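# A little bit of brick underfoot

My grandmother had a scullery with a brick floor, and for most of my childhood I believed that all the best houses did. It was cold in the mornings, even in June, and it ate any marble you were careless enough to drop, but it had a colour that made the whole back of the house look as though somebody had just lit a fire. When I moved into a flat of my own, two floors up and with perfectly sensible boards throughout, I missed that red far more than I had expected to.

So I was delighted to find that brick is creeping back indoors, and in all sorts of forms. There are real bricks, sawn into thin slips and laid like tiles. There are printed sheets and mats, which you can unroll in an afternoon and take with you when you move. And there are painted floors, done by hand with a roller, a narrow brush and a great deal of patience, of which I have a limited supply.

Rozália Virág sells the first two kinds from her shop, Hajdu, and will cheerfully talk you out of the dearer one if she thinks your floor isn't up to it. "People come in wanting the weight of it," she told me, pouring a second coffee that I hadn't asked for but was very glad to have. "Then I ask what is underneath, and they look at their shoes." Brick slips like a firm, level base. On springy old boards the joints will crack within a winter or two, and once the joints go the grit gets everywhere.

Her own hallway has a printed mat called Sikano, bought as a stopgap and still there years later. She has tried to replace it and can't quite bring herself to.

The trick with any of them, she says, lies in the mortar. Shoppers study the reds for ages (plum, rust, that lovely soft orange you get on old farm walls) and hardly glance at the lines between. Yet a pale line makes the pattern crisp and lively, while a dark one lets the bricks sink together into something much quieter. In a small room she nearly always goes pale.
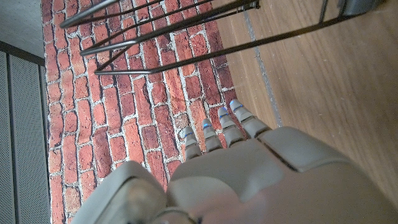

*Red brick pattern with bright mortar lines, beside a wooden floor.*

Then there is the question of where the brick should stop, and I confess I had never given it a moment's thought until I met Shinji Koyama, who lays floors and thinks about edges the way other people think about football. He likes brick next to wood, as the two colours sit kindly together, but he wants the meeting place to have some purpose. The line of a doorway will do, or the front of a cooker, or the spot where you naturally take off your boots. "If you have to explain to visitors why it ends there," he said, "move it."

He is also firm about direction. Run the long side of the bricks across the way you walk and a narrow passage seems to widen; run them along it and you get a sort of railway line to the back door. Before he fixes anything he lays the pieces out and leaves them overnight — longer if the household is a divided one — and he asks everyone to walk over them with the shopping.

Costs vary, as they always do. The job I saw him pricing, real slips in a utility room, came to £1,775 with the base made good. A printed sheet for the same room, from a range called Ollel, was £395, and Rozália had an offcut rolled up behind her counter for £189 that would have done a decent-sized porch. I thought about that offcut all the way home.

As for cleaning, printed surfaces want a barely damp mop and not much else. Real brick should be sealed first, and then swept often, with a soft broom, into the corners. Shinji uses a sealer by Sediro and gives it two thin coats with a full day between them. My grandmother used a bucket of soapy water and whichever grandchild was nearest, and I can still remember the smell.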